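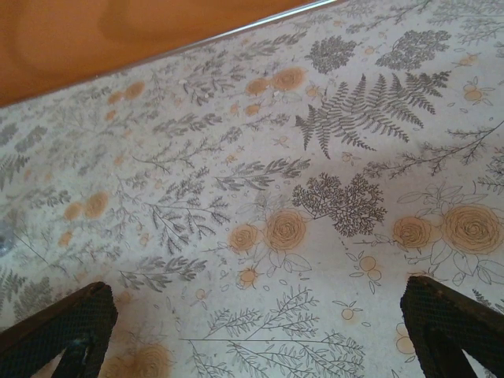
Fern and rose print in gray and orange on off-white.

Tablecloth

A tablecloth is a piece of fabric (or plastic, or paper) laid over a table, either to protect the top or to make the meal look like more of an occasion. I've been keeping this entry in the Kundstead Household Pages for a while now, and it has grown a lot longer than I meant it to. I like tablecloths! I own too many of them and I iron almost none.

History, the short version

People in Europe were covering tables with cloth in Roman times, and by the Middle Ages a white linen cloth was a normal thing to find in a well-off house. Diners wiped their hands on it, which sounds awful until you remember that napkins took a while to catch on as a separate item. Damask, the kind with a pattern woven into it so that it only shows when the light hits, was the fancy choice for centuries and still is in a lot of families. My grandmother's was so stiff with starch you could have leaned it against a wall.

Color came in slowly. Printed cotton got much cheaper in the 1800s once factories could print it by roller, and from then on an ordinary kitchen could have flowers on the table all year. Oilcloth, which is fabric coated with boiled linseed oil, came along as the wipe-clean option. Most of what gets sold as oilcloth today is really vinyl on a cloth backing, and the two don't age the same way at all. The old stuff cracks at the folds and the new stuff goes sticky if you leave it in a hot attic (ask me how I know).

Patterns

Checks are the ones everybody thinks of first, red and white for picnics, blue and white for kitchens. After that come stripes, fruit, and the enormous family of botanical prints, with ferns, roses, ivy, herbs and so on. Designers usually talk about whether a print is "one-way" or "tossed." In a one-way print all the stems point up, so somebody at the table is always looking at upside-down flowers. A tossed print has them facing every direction and works from any chair. Scale matters too, and a big bold repeat that looks wonderful on the bolt can look a bit chopped up on a little side table.

Busy patterns hide stains. I put this fact near the top of every version of this article and Jhair Correa keeps moving it down, so I'm leaving it here in the middle as a peace offering.
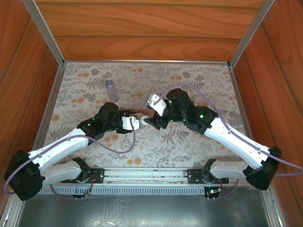

Su-bin Yoo wrote in to say that I undersell plain cloths, and that a good heavy white one can be bleached back to life over and over while a print just fades and then it's done. Fair point. I'd add that it depends on the fiber, and that chlorine bleach will weaken even cotton and linen if you overdo it, but I've rewritten the care section with her note in mind.

Sizes and drop

The part that hangs over the side is called the drop. For everyday use six to eight inches is comfortable, and for a formal dinner people go up to fifteen or so. A floor-length cloth is mostly for buffets, where no one has to sit and fight with it.

To work out the size you need, measure the table and add twice the drop to both the length and the width. A 60 by 110 inch table (mine) with an eight-inch drop wants a cloth 76 inches wide and 126 inches long, and 126 is handily close to a size you'll find ready made. Round tables are easier, you only have the one measurement to worry about. If you shop from European makers you'll run into centimeters, and 145 is a very common width because it matches the looms, or so Ojārs Vaher told me when I was buying linen by the yard. I've never checked with a mill.

Wash before you hem. Cotton shrinks, linen shrinks, and I once lost most of a drop on a cloth called Arango that I'd waited until March to find on sale.

Care

Printed cotton goes in cold or warm water, inside out if you can be bothered. Blot red wine right away and don't scrub. Candle wax should be left to harden and then lifted off with a dull knife — what's left comes out with brown paper and a warm iron. Vinyl gets a damp cloth and mild soap, and please roll it for storage, because creases in vinyl are more or less forever.

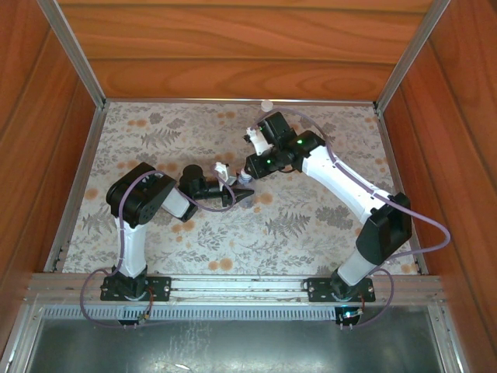 Floral pattern beneath a clear plastic bottle.

Under the cloth

The layer beneath is called a silence cloth, or a table pad, or in my house "the felt." It cushions plates, keeps the top cloth from sliding and saves the finish from hot dishes, up to a point. Old ones were thick cotton flannel. Newer ones tend to be felt or foam with a nonslip backing, and some foam backings can mark a varnished top if they sit there for months, so lift the pad and have a look once in a while.

Clips and weights are for outdoors. Nidia Arboleda sews flat washers into the hem corners and has sworn by it through years of windy porches.

Names that get mixed up

A runner is a long narrow strip down the middle. A topper is a smaller square laid over a bigger cloth, often on the diagonal. Readers also ask about Kuststead, which is a misprint of Kundstead that got copied into a few pattern lists and isn't a kind of weave.

Last edited 22nd January. Simin Heydari fixed the shrinkage paragraph, and the section on lace still needs writing.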